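So August got away from me. I had big plans to write up the bin-sorting project every week, and instead I spent the whole month resetting bins and drinking terrible coffee. But we have data now! Real data!

The goal for Urketti (that's our name for the model, don't ask me, Joris picked it) is 3000 runs by the end of the project. We're at more than 300, which sounds sad until you remember that every one of those is a person driving two arms through a whole pick and place, start to finish, with no bumping into yourself. Two arms is so much harder than one. I keep wanting to help with the left when the right is already doing fine.

What I got wrong early on was being too neat. I lined everything up the same way each time because it felt professional, and then Mahsa looked through my first 75 runs and said they were basically one run, 75 times over. Ouch. So now I put things down sloppy on purpose - tubes standing up, boxes flat, boxes upright, bins nudged over a bit - and I switch which bin gets what.

The other thing is pauses. I used to stop mid-move to think, and the model picked that up beautifully. It would hover over a bin like it had forgotten why it came into the room. We threw those runs out, all 4 hours of them, and I've been practicing my moves before I hit record ever since.

Bottles are my current nemesis, by the way. Round things swing.

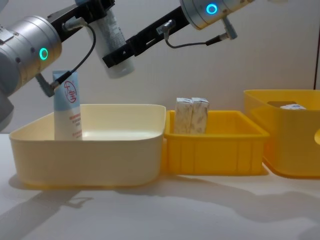

Marcelino Quintana: Did you keep any of the runs where you fumbled and then recovered? We tossed ours at first and regretted it, the model had no idea what to do after a bad grab.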